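Heather Jardine has been running the Platine folding station at Cowie, a linen rental firm, for 31 weeks. She did not choose it. "It was ordered in December, before I had the job," she says. "I got the manual and a phone number."

Platine is a two-arm station sold by Fonex. Cowie pays 1,757 a month for it on the service plan, or 2,952 with spare gripper fingers and a yearly refit. Jardine took the cheaper plan and would do so again.

Her main advice to other buyers is to look at the first step, the pick-up and spread, before asking about speed. "Folding is the easy part. If the arms have two good corners, the rest follows. If they have one corner and a bit of hem, you get a mess."
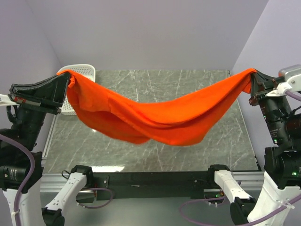

Both grippers holding an orange cloth by its upper corners over the work surface.

Plain cloths in strong colors gave her the fewest problems. White napkins were harder, and she spent most of the first month on lighting. Fonex sent Shona Paterson to help with setup – she stayed 2 days and rewrote the settings for the smaller sizes.

Paterson says most customers expect too much variety too early. "I ask them to pick one item and run it until they are bored. Then add the next." She would like the plan to include a second visit, and says she has told the sales side so.

Jardine also tried a rival station from Ferarer. It was quieter, she says, but changing the grippers took two people. On Platine she does it alone with a hex key.

Would she renew? "Yes, for napkins and hand towels. Tablecloths we still do by hand, and I don't see that changing next year."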